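Tabletop Assistant, Part Time -- Semple Workroom, Tovham

Posted 2025-07-09
Reference: 3589

Bornivell is hiring two part-time assistants for the Semple workroom in Tovham. The work is done by hand at a white table: setting out small household items, sorting them, packing them into boxes and putting them back on the shelves when a round is finished. Shifts are four hours, with a paid break in the middle.

You will share the table with one other person for most of the shift. Each round follows a printed sheet, and the order on the sheet has to be kept. The table is wiped down and cleared between rounds.
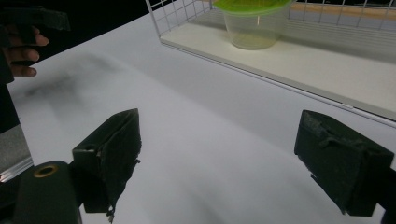 Assistants stand for most of the shift, though stools can be used for the sorting rounds. Boxes weigh little, but there is a lot of repeated reaching and gripping. Please tell us if you have had wrist or shoulder trouble so we can plan your rounds.

We are looking for people who are steady with their hands and can keep to written steps. Experience in packing or stockroom work helps but is not required. You must be 18 or older.

Pay is $73 per shift, plus a one-time payment of $200 after 39 completed shifts. Positions run through January.

To apply, send a short note with your available hours to the Plemoteck hiring desk and include the reference number. Résumés are optional.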